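4 Muster auf Decken und Wohntextilien

4 Kommentare 310 Mal geteilt

Ein Muster auf einem Stoff wird zuerst flach gezeichnet und danach fast nie flach benutzt. Vorhänge fallen in Bahnen, Kissenbezüge wölben sich, Decken liegen gefaltet über einer Lehne. Wer für Wohntextilien entwirft, arbeitet deshalb immer mit zwei Ansichten: der technischen Zeichnung, nach der gedruckt oder gewebt wird, und der Fläche im Gebrauch. Im vorigen Kapitel ging es um Fasern und Bindungen. Nun folgen der Aufbau des Musters, die Wahl der Motivgröße und die Wirkung heller Formen auf dunklem Grund.

Die kleinste Einheit, aus der sich ein Muster durch Wiederholung aufbauen lässt, heißt Rapport. Seine Höhe und Breite werden im Entwurf festgelegt. Beim Rotationsdruck hängt die Höhe vom Umfang der Druckschablone ab, beim Digitaldruck ist sie weitgehend frei wählbar.
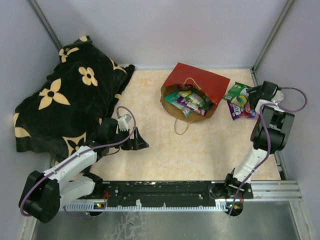 Woran erkennt man einen sauber angelegten Rapport?

Die Übergänge fallen beim Betrachten der ganzen Bahn nicht auf. Linien laufen über die Rapportgrenze weiter, und zwischen den Motiven entstehen keine ungewollten Streifen oder Lücken. Geprüft wird das, indem man mehrere Rapporte neben- und übereinander legt und aus einigem Abstand ansieht.

Bei der Anordnung unterscheidet man den geraden Rapport, in dem die Einheiten Kante an Kante stehen, und den versetzten Rapport, in dem jede zweite Spalte verschoben ist. Der halbe Versatz ist im Möbelstoff verbreitet. Er verteilt große Motive gleichmäßiger, verlangt beim Zuschnitt aber mehr Aufmerksamkeit. In der Weberei Hasach wurde ein Stoff mit halbem Versatz anfangs so zugeschnitten, als sei er gerade angelegt. Die Musterbahnen passten an den Nähten nicht zusammen, und 50 Bezüge mussten neu genäht werden.
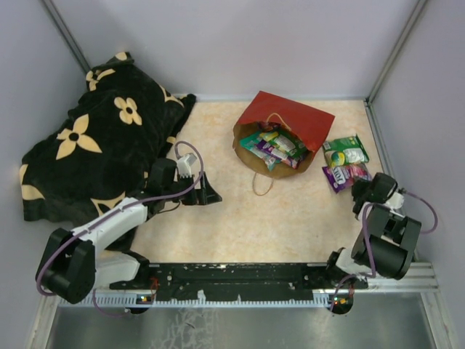

Die Motivgröße richtet sich nach dem Gegenstand und nach der Entfernung, aus der er gesehen wird. Kleine Streumuster verschwimmen auf einer großen Decke schon aus wenigen Schritten zu einem Grauton. Große, einfache Formen halten sich besser, auch wenn der Stoff nicht glatt liegt. Bei der schwarzen Decke mit den vierblättrigen Blüten sind manche Motive von Falten durchschnitten, andere vollständig zu sehen, und die Blüte bleibt als Form trotzdem lesbar. Der kleine schwarze Punkt in der Mitte nimmt die Grundfarbe wieder auf. Der Entwerfer Gonzalo Sotomayor hat für die Reihe »Cikano« ähnliche Überlegungen angestellt und das Hauptmotiv in der zweiten Fassung deutlich vergrößert. Die Nebenmotive strich er ganz.

Dunkle Grundfarben stellen eigene Anforderungen. Schwarz lässt helle Motive leuchten und verdeckt kleine Ungenauigkeiten im Druck, zeigt dafür Fusseln, Kratzer und Abrieb früher als ein mittlerer Ton. Das gilt für Gewebe ebenso wie für lackierte oder beschichtete Flächen im selben Raum. Im Prüfraum in Potholm werden dunkle Proben nach 800 Scheuertouren erstmals begutachtet und mit einem unbenutzten Stück verglichen.

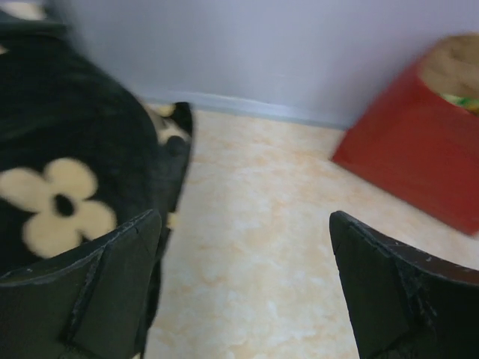 Abb. 4.3 Helle Punkte und Scheuerstellen an schwarzen Kanten

Für die folgenden Abschnitte werden Millimeterpapier, Transparentpapier und eine Schere benötigt. Abschnitt 4.1 beginnt mit dem geraden Rapport und einem einzelnen Motiv.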